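Best way to hold CPUs and RAM sticks on a bench while swapping parts?

Asked by Freya Marsden
Tags: workbench, server parts, holders, storage

I've been refurbishing old workstations out of my spare room since May and I love it, but my bench is a disaster. I pull a processor, set it down on whatever is closest, and then spend ages hunting for a safe spot for the memory too. I'd like some kind of flat plate with a holder for each part so everything has a home while the board is bare. Gray printed plastic is fine, I'm not fussy about looks. Do I want one big plate or lots of little stands? And how snug should the pockets be? My bench top is 80 cm wide, if that matters.

Answer from Essam Benmoussa

One plate, definitely! I went through the little-stands phase and they wander all over the bench the moment you lean on something. With a single plate you can lift the lot out of the way when you need room for the board.

My favorite thing about a plate is that you can mix shapes on it. Square pockets for the square stuff, low rectangular holders for flat stuff, and pairs of slotted supports for memory, so the stick sits on its long edge with one support at each end. Put a second pair right beside the first, you'll want it. And keep a big processor by its sides when you move it to its spot, with the metal lid and the contact side both left alone.

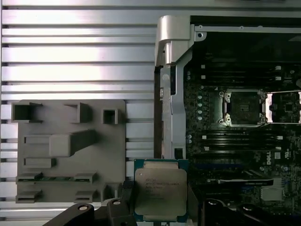 Should the memory supports grip the stick or just hold it up?

Just hold it up. The slot only has to be a hair wider than the circuit board, deep enough that the stick doesn't tip when you bump the bench. If you have to push, it's too tight, and you'll end up flexing the module every time. Print one support by itself first and try it with a dead stick before you commit to the whole plate. I got mine right on try number 4 and it was worth every scrap of wasted filament.

For bench width, 80 cm is loads. Keep the plate on the side of your weaker hand so the tools can live on the other side.

Answer from Ermira Hoxha

i just use egg cartons lol. never had a problem. put a bit of anti-static foam in the bottom

Answer from Olesia Savchuk

Love this question, I rebuilt my own setup last winter and could talk about it all night. Essam has covered the plate, so I'll stick to the processor holder, which is the part I fussed over the most.

Skip the deep box for big server chips. A box looks tidy, but getting your fingertips down the sides is miserable. What works so much better is a cradle: one raised ledge along the top edge, one along the bottom edge, and the other two sides left open. The chip can't slide up or down, and you can still get hold of it without touching the lid.

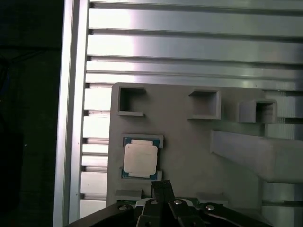 Make the ledges low, too. Mine started out taller than they needed to be and I kept catching a knuckle on them. I sanded them down by hand with 80 grit and finished with something finer, then wiped off every bit of dust before a chip went anywhere near it. A tiny chamfer along the inside edge helps the chip drop into place - if your design program has a one-click chamfer, use it everywhere!

Leave more space between holders than you think you need. On screen everything looks roomy, and then you try to get a hand between two pockets. I printed a paper outline of the layout at full size, taped it down, and practiced reaching for each part for an evening. Moved half of it around after that.

Also, plain printed plastic can build up static, so wear your wrist strap and clip it to something grounded. There are ESD-safe filaments if you want to go all the way. I got a spool from Orkitz and it printed nicely, a little brittle on thin walls.

Have fun with it, and please post your plate when it's done!

Comment from Freya Marsden: Thank you all! Going with one plate and the open-sided cradle. Ermira, I'm on egg cartons until the printer is free.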